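Tamsin Trevaskis
April 20, 2020

OK so some of you asked for the table saga. Settle in, it's a long one, and there is sanding in it.

The table came from my uncle's place on Grornell Road last October. Big old kitchen table, seats six if everyone likes each other. It had a thick orange varnish on it, the kind that looks like somebody poured cough syrup over it and walked away. I hated it. I ate off it all winter anyway.

Then three weekends ago I was stuck at home with a box of sandpaper and no plans and I thought, well, how hard can it be!

Hard. The answer is hard. I spent the whole first day on the top and got a patch the size of a place mat. The varnish kept gumming up the paper, so I'd get 2 minutes of nice smooth sanding and then I was just polishing goo.

I posted a whiny comment about it and Valentin Rusu (hi Valentin, you are a hero) wrote back to say stop sanding, scrape it first. He lent me a card scraper, left it on my front step in a bread bag, and it is the best thing that has ever been in a bread bag. Long curls of orange stuff coming right off. I was giddy.

After that I went over it with medium paper, then fine, always going with the grain. I did go across the grain once, near one corner, when I was on the phone with my mother. You could see those scratches from the hallway. Took me most of an evening to get them out.

Sanding tally, for people who like that kind of thing: 27 sheets of paper, 11 evenings, one podcast about shipwrecks that I have now finished completely.

And under all that orange it's this pale, creamy, straight-grained wood! I had no idea. I'd been picturing something dark and reddish under there. It has these thin tan stripes running next to almost white ones, and in the morning before the sun gets round to my side of the building the whole thing goes sort of cool and milky. I keep walking past it with my coffee.

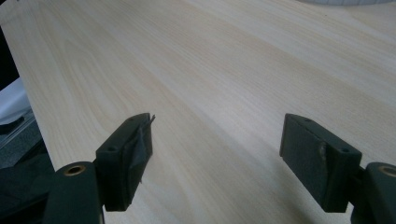
So now I have to decide on a finish and I'm going in circles. I want it to stay this color. Everything I try on the underside turns it yellow. The Irness oil went yellow in an hour. The Moya one was better for a day and then it went yellow too, just slower, like it was being polite.

A couple of you said water-based matte and I think you're right. I've got a small can of the Evine on order and it's supposed to come this week. Plan is three thin coats with a light sand in between – if it looks like plastic I'm scraping it all off again and you will hear about it.

Someone asked about soap finish. I read up on it and I love the idea, but you have to redo it a lot and I know myself. I own a cast iron pan that I have apologized to.

Until the can gets here I'm being very strict about the top. No mugs, no mail, no keys. I eat dinner on the couch with a tray like it's 12 courses on an airplane. Last night I caught myself about to put down a glass of red wine and I yelled at myself out loud.

The legs are still orange, by the way. All four of them. They're turned, with lots of little grooves, and I can't get a flat scraper in there. Leave them? Paint them? I was thinking a dull green, or just white. Tell me what you'd do, and if you've ever gotten varnish out of grooves without losing your mind please tell me that first.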